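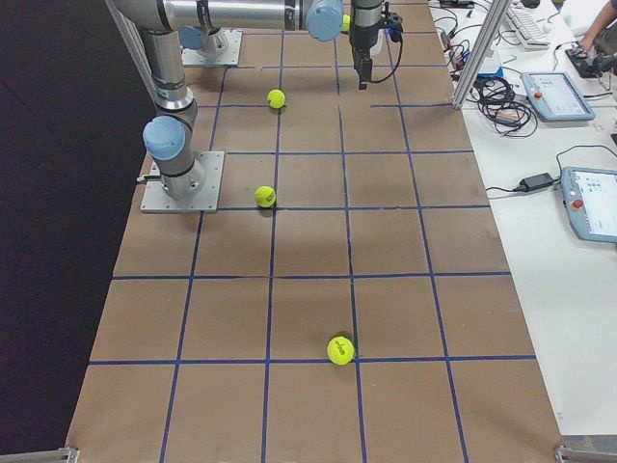
The sorting tables at the Broltimberg equipment store are due to be re-covered in October, and Lerato Mofokeng, who has managed the store for nine years, would like the new surfaces to follow the pattern of the old. She speaks of them with some precision. The covering is plain brown, marked off with dark blue tape into squares, and a tennis ball shows up well against it. "Yellow-green on brown is very easy on the eye," she said. "We tried a green cloth at Drorholm and people were forever missing things."

The store lends sports equipment to schools and clubs in the Nkuna district, and 211 of them held an account last season. Balls come back in mixed bags and must be sorted before they are issued again. Each is placed in a square, checked for pressure and wear, and then sent to the match stock, the practice stock or the Dondutard play scheme, which takes balls too soft for the court.

Ms Mofokeng introduced the grid in her first year. "Before that we had a bare table, and a ball does not stay where it is put," she said. "The tape does not hold it, of course, but it tells you where it ought to be." She accepts that the lines are seldom perfectly straight. The tape is laid by hand, and the brown covering creases with use. "It is a working surface. I would sooner have a wavy line that people can see than a neat one they cannot."

Asked what she would change, she mentioned the width of the tape – she would prefer it a little narrower – and the height of the tables, which new staff find tiring after a morning's work. Three of the five tables will be raised when the coverings are replaced. Lending will continue as usual during the work, although returns should be brought to the side entrance before noon.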